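# Reading a river gauge page without getting muddled

I've been walking the same stretch of the Brondora for years, and for most of that time I looked at the gauge page, saw a wiggly line and thought "well, it's up a bit". Then Wing-sze Wu from our paddling group sat me down with a pot of tea and showed me how to read the thing properly, and I've been boring people with it ever since. 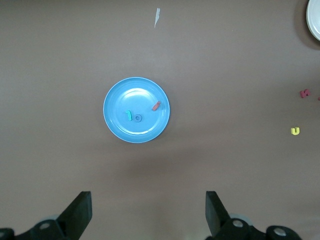 So if you've got a gauge near you and you'd like to know if the ford's going to be passable or the lower path will be under water, read on. You don't need any maths beyond a bit of taking away.

## 1. Find the right gauge

Most rivers have more than one, and the nearest on the map might not be the one you want. You're after a gauge on the same river, ideally a little upstream of you, with no big tributary joining in between. I used the one at Haddad Bridge for ages before I noticed that the Viston comes in just below it, so I was missing a whole stream's worth of water (and wondering why my boots were always wet).

## 2. Work out what "level" means

The level is the height of the water above a fixed mark at that gauge. It isn't the depth of the river! A reading of 0.60 m only tells you the water is 600 mm above the mark, and the bed might be well below that or, on a shifting gravel bottom, not far off it. You can't compare the level at one gauge with the level at another either. They each have their own zero.

## 3. Get your own "normal"

Look for the longest graph the page will give you, and pick out the flat bits between the bumps. That's your everyday level for the season. Write it down. Mine lives on the inside cover of a notebook, along with:

- the level when the stepping stones at Stesano go under
- the level when the lower path floods
- the highest I've seen it myself

You'll have to collect these by going out and looking, then checking the page when you get home. Note the time you were there, as the page usually shows readings every quarter of an hour and on a fast river that makes a difference.

## 4. Look at the slope as well as the number

Same level, two very different days. If the line's climbing steeply, the river is still filling and there's more to come. If it's sloping gently down, the peak has gone past and you're on the tail end. A small stream goes up like a wall and comes down like a slide, and a big lowland river does everything slowly.

I stay off the stones whenever the line is rising, whatever the number says.

## 5. Work out your time lag

If your gauge is upstream, the peak reaches it before it reaches you. To find out how long you've got, wait for a decent bit of rain, note when the graph tops out, then keep an eye on a marked post or a wall where you are (from the bank, please, not from in it). My lag is a touch over two hours. Ezequiel Espinoza, who farms further down, gets 9 hours, which is very handy if you've got sheep to move.

It does change. High water travels differently from low water, so do it a few times before you trust it.

## 6. Flow, if your page has it

Some gauges give flow too, in cubic metres per second (you'll see it called "cumecs"). One cumec is a thousand litres going past every second. Flow is worked out from the level using a table made for that spot, and it doesn't go up in a straight line: a small rise in level when the river's already high can mean an awful lot more water.

## When the graph looks daft

A dead flat line for days usually means the sensor has stuck. One enormous spike with nothing either side is nearly always a fault, and I once saw ours claim 3,509 metres, so quite a flood. Slow creeping upwards in dry weather can be weed or leaves building up below the gauge. If in doubt, check the next gauge along and see if it tells the same story.

And if there's an official flood warning out, go by that and leave the notebook at home.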